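Home > Kitchen Table > Set-Up Guides
Search this guide Go
February 17, 1999
By Fiachra Ó Ceallaigh

Section 2. Laying the Snack Table

Okay, if you've come straight from Section 1 you should have your pieces washed and sitting on a towel somewhere. If they're still in the Celtside box, go back and do that part first, I'll wait! The colander especially picks up cardboard fuzz in every one of its little holes and you don't want to find that later on your strawberries.

I lay this table the same way every time. I've tried it with the dishes bunched up in one corner (my sister's way) and I always ended up with a sleeve in the ketchup. Spreading things out takes more table but I like it a lot better, and once you've done it twice you won't need the guide.

Before you begin

Wipe the table down and let it dry. Mine is white, so I see every mark, and there are a few dark specks that I've scrubbed for years and have now made peace with. Check that the table doesn't rock. If it does, fold up a piece of card and fix it now.

Putting the pieces out

1. Start with the colander. It's the big pale green oval one, and it goes in the middle with open table on the side you'll reach from. Everything else gets placed by it.

2. Set the oval pink dish farther back, toward the far end. Leave enough room to get a hand between the two.

3. Lay the ketchup bottle down in the pink dish, lengthwise, cap on. I know, I know, bottles stand up. Lay it down anyway. A standing bottle is the first thing to go over when somebody leans across, and the dish catches whatever leaks out of the cap.

CAUTION: Click the cap all the way shut before you lay the bottle down. Give it a squeeze over the sink if you aren't sure.

4. Put the little blue bowl next to the pink dish. Banana goes in here. Peel it part of the way and let the peel hang over the rim, so there's something to grab it by.

5. Cut your orange and put one piece on the table, cut side up, near the blue bowl. It doesn't get a dish.

6. Strawberries go last, on the near side of the colander. I start with two on the table and keep the rest of the box in the fridge.
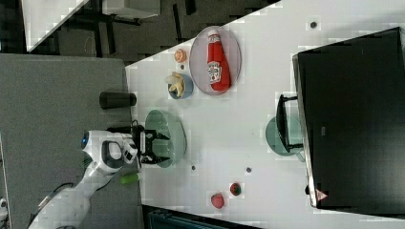
Ketchup in the pink dish, banana in the blue bowl.

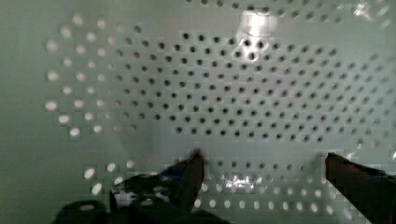
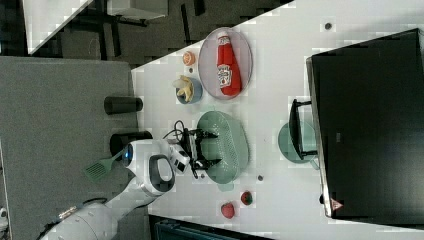
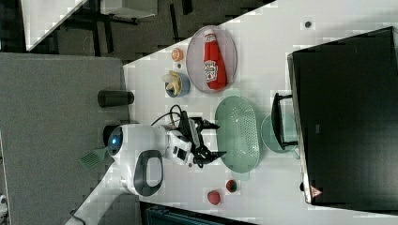 NOTE: If you have the older Dimmont set, your colander is round and a bit deeper. Same steps, but push the blue bowl back another hand's width or you'll keep knocking it with your elbow. I used the Dimmont one for ages and only switched when a foot came off.

Using the colander

7. Drop the strawberries in and carry the whole thing to the sink. Cool water, gentle stream, give it a shake and turn the berries over once with your fingers.

8. Let it drain for 15 minutes. You can cheat and pat them with a paper towel, which I do all the time when people are already sitting down.

9. Put a plate under the colander before it comes back to the table.

CAUTION: Don't lift a full colander by one end. The kitchen scale had mine at 850 grams with wet fruit in it, and that's plenty to tip it. Two hands, one on each side!

Changing things around

If you're left-handed, swap the strawberries and the orange and leave the big pieces where they are. For a bigger crowd I'll put out a second blue bowl (Egilsson sells them singly, part 154 on their order sheet) and fill it with grapes. Please don't add a second bottle. I tried mustard next to the ketchup last November and the two of them rolled around in that dish like logs.

Clearing up

10. Peels and rinds first, into the scrap pail.

11. Wipe the bottle and put it back in the fridge.

12. Wash the colander right away, inside and out, with a soft brush. Hold it up to a window and look through the holes. Strawberry seeds love to sit in there, and once they dry it's toothpick time.

13. Stack the bowl in the pink dish and the pink dish in the colander once it's all dry.

NOTE: The Verach drying mat from Section 1 is fine for the bowl and the dish. The colander I turn upside down on a towel and leave overnight.

Section 3 covers the cutting board and the small knives.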